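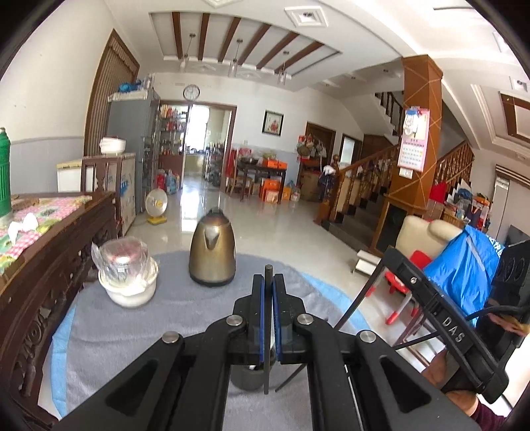

2 minute read

Home-Built Table Clearing Project Receives Second Prokivis Bench Grant

The Prokivis Foundation has awarded a second bench grant to Flavum, a table clearing system under construction in the home of Kamran Jalali and Adi Wuisan. The award of $2,383 will pay for a replacement motor set, a rigid mounting column and the machining of new fingertip plates at the Castellanos shared workshop, where both builders are members.

Flavum is intended to pick up ordinary utensils from a dining table after a meal and place them in a bin for washing. The system consists of a single arm, built at the Castellanos workshop, and a pair of hand-held grippers used at the house to teach it. A person performs the task with a hand-held gripper, and the recorded movement is later used to train the arm. Work on the recordings began in May.

"The Foundation gives preference to applicants who can show steady progress with modest equipment," said Priya Calloway, who administers the bench grant program. "The panel was satisfied that the first grant had been spent as proposed, and that the remaining problems had been described plainly."

The first grant covered the arm's base joint and its power supply. According to the progress report filed with the second application, the base joint has performed as designed, but the original wrist motor overheated during extended runs and was twice replaced. The builders now propose a larger motor with a reduced top speed. Mr. Wuisan, who is responsible for the mechanical design, stated in the report that a slower wrist would be acceptable in a household setting and would also be quieter in the evening.

Teaching sessions are held at a round table in the main room of the house, with the household's own cups, bowls and kettle in use. The choice was questioned at the review stage. Tavion Nakamura, who served as technical reader for the Foundation, recommended that the builders first record on a plain bench at the workshop, where lighting and table height could be fixed. Mr. Jalali replied in writing that an early bench version had learned to rely on those fixed conditions and could not be used anywhere else. Mr. Nakamura accepted the reply and asked that a smaller set of bench recordings be kept for comparison. 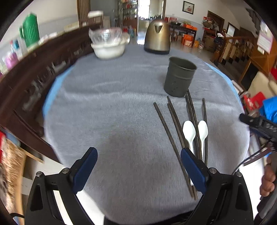
Fingertip design has taken up much of the past season's work. A utensil resting on cloth offers very little height for a gripper to close on, and a fingertip that presses too firmly gathers the fabric along with the object. The present layout for the lifting trials puts dark brown chopsticks and white plastic spoons together on a soft gray cloth, some of the chopsticks side by side in close pairs, with a cup standing just beyond them. The gripper must take one piece and leave its neighbor where it lies. The blue pads now fitted to the fingers will be kept for the next round of recordings, and the new plates will be cut to carry the same pads on the arm.

In the most recent test reported to the Foundation, the arm completed 38 lifts before the wrist motor was shut down to cool. Spoons were handled more reliably than chopsticks, and the report attributes most failures to the arm closing across both members of a pair. The builders have asked that the figure not be treated as a measure of the finished system, as the test was run with the old motor and an earlier set of recordings.

Control of the arm is handled by a Plistard board mounted in the base. Under the terms of the new grant, the wiring diagram, the cutting files for the fingertip plates and a full parts list are to be deposited with the Castellanos workshop, where any member may copy them. The recordings themselves will remain with the builders — the Foundation does not require the release of material made inside a private home.

Marisol Whitfield, who manages the workshop, confirmed that milling time has been reserved for the fingertip plates and that the mounting column will be welded on site. She added that the arm will stay at the workshop until the column has passed a load check, after which it may be moved to the house for supervised trials at the dining table.

Bench grants are open to individuals and pairs building automated equipment at home or in a shared workshop. Applicants must submit a drawing, a budget and a written account of any earlier attempt, including attempts that failed. Holders of a first grant may apply once more for the same project. Forms are available from the Foundation office and at the front desk of the Castellanos workshop, and completed applications are accepted until 5 p.m. on the closing date posted there.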